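Geölte Tischplatten: was nach einem Jahr von der Theorie übrig ist

Im Oktober habe ich die Eichenplatte im Esszimmer komplett abgeschliffen und neu geölt. Hemant Thakur hatte nach dem Aufbau gefragt, deshalb die Notizen dazu in lesbarer Form. Stand: 4. April 2026.

Ausgangslage

Die Platte ist massiv, stabverleimt, 172 cm lang, und war ab Werk mit einem Hartwachs behandelt, dessen Zusammensetzung der Händler nicht nennen konnte. Nach einigen Jahren war die Schicht an der Fensterseite matt, an den Sitzplätzen durchgerieben. Partielles Nachölen brachte dort nichts, weil das alte Wachs den Rand der Stellen abdichtet und das Öl ungleich einzieht. Es bleibt ein Hof, der im Streiflicht deutlich zu sehen ist.

Schleifen

Körnung 80, 120, 150, immer in Faserrichtung, zwischen den Gängen absaugen. Feiner als 150 habe ich nicht geschliffen. Bei 240 schließt sich die Oberfläche so weit, dass Eiche spürbar weniger Öl aufnimmt. Vor dem letzten Gang wurde gewässert: Fläche mit dem Schwamm gleichmäßig anfeuchten, über Nacht trocknen lassen, die aufgestellten Fasern mit frischem Papier abnehmen. Wer diesen Schritt überspringt, holt ihn beim ersten feuchten Abwischen unfreiwillig nach.

Auftrag

Verwendet wurde ein Leinöl-Standöl-Gemisch von Brosley. Drei Aufträge, jeweils dünn mit der Spachtel, nach zwanzig Minuten den Überstand restlos abnehmen. Zwischen den Aufträgen mindestens 24 Stunden bei offenem Fenster. Die getränkten Lappen gehören ausgebreitet ins Freie oder in einen dicht schließenden Metallbehälter, Selbstentzündung ist bei Leinöl ein reales Risiko. Voll belastbar war die Fläche nach drei Wochen, vorher stand nichts Nasses darauf.

Flecken im Alltag

Tee und Kaffee sind auf Eiche der interessantere Fall als Rotwein. Das Holz bringt eigene Gerbsäure mit. Sobald Eisen dazukommt, etwa aus Stahlwolle oder einer rostigen Dose, bildet sich eine blauschwarze Verbindung, die tief sitzt und sich nicht auswischen lässt. Stahlwolle hat auf dieser Platte deshalb nichts verloren, auch nicht in feinster Körnung. Gegen eine frische Pfütze hilft ein trockenes Tuch innerhalb der ersten Minuten.

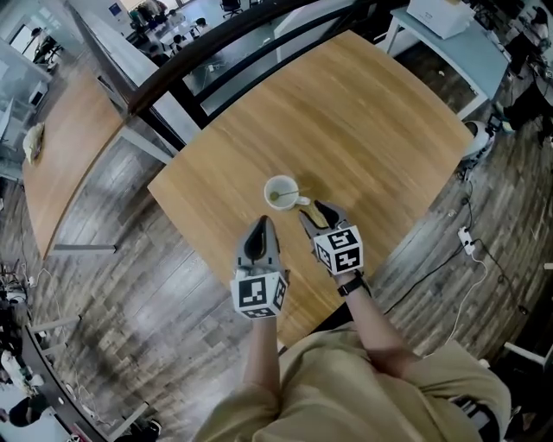
Wasserränder und Eisenflecken

Helle Ränder sitzen meist in der Ölschicht. Mit weißem Pad und etwas Pflegeöl kreisend ausreiben, dann in Faserrichtung nachziehen. Dunkle Ränder sitzen im Holz. Hier arbeite ich mit Oxalsäure, in warmem Wasser gelöst, mit Handschuhen und Schutzbrille, und neutralisiere die Stelle danach gründlich mit klarem Wasser. Anschließend muss neu geölt werden, die Säure lässt eine offene, leicht gebleichte Oberfläche zurück. Ainhoa Aguirre nimmt für denselben Zweck Zitronensäure. Bei mir war die Wirkung deutlich schwächer.

Pflegeintervall

Acht Wochen als fester Rhythmus waren zu kurz gedacht, die Fläche wurde speckig. Inzwischen entscheidet ein Tropfentest: Wasser auf eine Sitzplatzstelle geben, zehn Minuten warten. Dunkelt das Holz darunter nach, wird geölt. Die Plattenmitte hat seit Oktober noch nichts gebraucht, die Stirnseite zweimal.

Offen ist noch die Unterseite. Sie hat nur einen Auftrag bekommen, und die Platte hat sich über den Winter an einer Ecke leicht geschüsselt. Zwei weitere Aufträge sind geplant, sobald die Heizung aus ist.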